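Open day at the surgical training center

I went to the open day at the Pelletier training center on Sunday. It's the low building behind the bus depot in Prollolport, the one that used to be a carpet showroom. They train surgeons and operating room nurses there, mostly on robots, and once a year they let the rest of us in for an afternoon.

I had a reason to be curious. I'm due for a small hernia repair this winter and the letter from the hospital said it might be done "with robotic assistance." That phrase had been sitting on my fridge for a month. I wanted to see one of the machines before one of them saw me.

Entry was free but you had to book a slot. Mine was 1:30. There were 24 people in each group, and we were given paper badges and told to keep our coats in the lobby. A woman at the desk asked if anyone felt faint around needles. Two people put their hands up and she pointed out where the chairs were. Then we went in.

The first room was a talk. I'll be short about it because it was mostly slides. The main thing I took away is that the robot doesn't do anything on its own. The surgeon sits at a console a few feet away, looks into a viewer, and moves two hand controls. The arms copy those movements, only smaller. If the surgeon takes their head out of the viewer, the arms stop where they are. I asked if that meant a sneeze would stop it. The instructor said you'd be surprised how seldom surgeons sneeze, then said yes, it would.

The center has logged 2,755 hours of practice on its machines, according to the poster in the hallway. The trainees have to pass a set of basic exercises before they're allowed near anything more complicated. They move rubber rings from one peg to another, thread a needle through a row of little loops, and tie knots in a foam block. We were shown the pegs and the foam block, and both looked well used.

The second room was the one everybody had come for. There was a live suturing demonstration, with the console on one side, the arms on the other, and a big monitor on the wall so we could follow the close work. We stood behind a rope. From there you can't make out much by looking at the arms themselves. They are tall and wrapped in plastic, and the part that matters is tiny. So everybody watches the monitor.

The instructor explained what the tools were called. One is a needle driver, which holds the needle and pushes it through. The other is a grasper, which does the helping. The needle is curved like a fishhook without the barb, and you turn your wrist to follow the curve instead of pushing it straight. She said beginners always push. You can feel that it's wrong with your own hand, but with the robot you have to see it, as there is very little feeling that comes back through the controls on this model.

That surprised me more than anything else I heard all day. I had assumed the surgeon could feel the thread getting tight. They judge it by eye. They watch the thread and the skin and learn what too tight looks like. She said a lot of broken thread goes in the trash during the first few weeks. 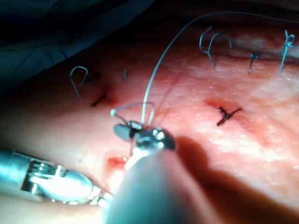 Needle driver with the curved needle, and the grasper at lower left. The dark line at the top right is a closed incision.

I had expected it to look faster than it did. The movements are slow and small, and there's a lot of stopping. The needle gets picked up, put down a little, turned, picked up again. Getting it to sit at the right angle in the jaws took longer than putting it through. The man next to me said it was like watching someone park a car. His wife told him to be quiet.

The knots were the part I liked. The thread gets wrapped around one tool, the other tool reaches through and takes the short end, and both pull away from each other. Then again the other way. I've tied fishing line for most of my life and it's close to a knot I use, so I could follow it after the first couple of times. I was a bit pleased with myself about that.

It does look odd at that size. A stitch on your own knee is a little dark dash. On a wall monitor the loops of thread stand up off the skin like wire. You also see every pore, and a spot of blood looks like a lot more than it is. One of the people who had raised a hand at the desk went and sat down at this point, and somebody brought him some water.

After the demonstration we got to try a practice console ourselves, three minutes each. This was an older machine made by a company called Desura, hooked up to a box with the pegs and rings inside. I got one ring onto one peg. I dropped the second one twice and then my time was up. A girl of maybe ten did four rings without any trouble and looked bored. The instructor said the kids always do well.

The hand controls are lighter than they look. You put your thumb and finger through loops and pinch to close the jaws. There's a foot pedal that lets you move your hands back to a comfortable spot without moving the tools, and I kept forgetting it was there, so I ended up with my elbows stuck out to the sides.

There was a table near the exit with leaflets and coffee. A sales rep from Clekuvmont was there with a case of instrument tips. They're only good for a set number of uses and then they're thrown out, which seems like a waste, though I understand why. I asked what one of them cost and he said it depends on the contract.

I also asked the instructor about my hernia. She was careful and said she couldn't talk about my case, which is fair. She did tell me what to ask the surgeon: how many they've done this way, and what happens if they have to switch to doing it by hand. I wrote both down on the back of my badge.

The whole visit took 90 minutes. Parking is bad, so take the bus if you go. The floor in the second room is hard and you stand the whole time, and I would have liked a chair by the end of it. They said the next open day will be in January, and the booking page goes up a few weeks before.

My appointment with the surgeon is next week. I've moved the badge to the fridge, next to the letter.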